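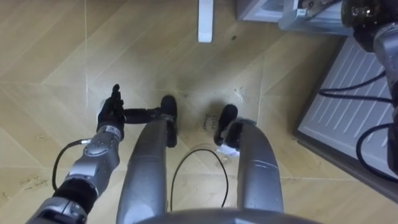 Ticket: squeaky floor, back room at Nindano
Opened by: Mariama Amoah
Status: open, going really well!

Love this floor, but it has picked up a squeak and I'd like to get it fixed properly. It comes from one patch on the side with the white louvered panel, and only when you shift your weight from heel to toe. The planks run in a zigzag, so following a seam straight to the wall is no use, and I've been tracing the noise plank by plank instead (great fun, by the way).

Update, Mariama: dusted powdered graphite into the seams and walked it in for almost 7 minutes. Big improvement! Two spots still talk.

Reply, Ross Leckie: Nice work. Can you check whether the planks are tight against the baseboard? They need a little room to move.

Update, Mariama: good call, Ross! No gap at all along 4 of the planks. Marleny Huamán is lending me her trim saw, so I'll ease the edge and try again.

Reply, Ross: Vacuum the gap before the baseboard goes back on. Leaving this open until April so we can see how it does once the heating is off.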